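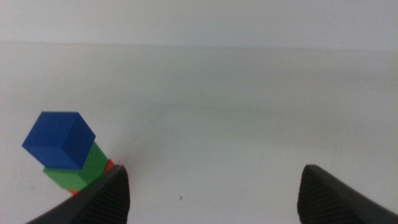
Damián Aguirre would like it known that he was never going to pay the fine anyway. He has had a bag of building blocks out from the Kamthorpe toy library for longer than he cares to say, and he considers the town's new amnesty a personal victory.

The town may see it differently. Overdue toys have been a sore point in Kamthorpe ever since the library board raised the late fee in March to three dollars a week, a move meant to bring things back. What came back was mostly letters. One compared the board to the Crown, a bold charge in a town founded in 1718 and still touchy about taxes.

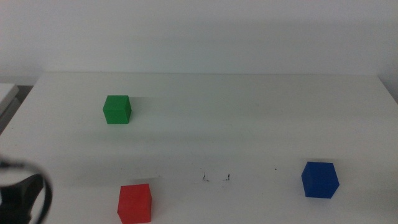 **KAMTHORPE, Jun 12, 2023** – The toy library will stop charging late fees and wipe out every fine on the books, the board decided Monday night after a meeting that ran well past the bedtime of its target audience.

Roughly 300 toys are listed as overdue. They include puzzles, a play kitchen, several sets of blocks and a drum that the board did not sound eager to see again.

Under the new rules, families may keep a toy for nine weeks. After that they get a reminder by mail, then a second reminder in firmer language. There is no third step. A proposal to print the names of late borrowers in the town newsletter failed when it was noted that two board members would be on the list.

Ultan Ó Briain, who voted against the change, said the fees had at least paid for batteries. He asked where battery money would come from now and was told it would be looked into. He asked by whom, and the board moved on to the bike rack.

Toys can be dropped off at the side door on Bendar Street during regular hours. Missing pieces will be forgiven too, though the library would still like the play kitchen's sink.

Aguirre said he plans to return his blocks soon. He did not give a date.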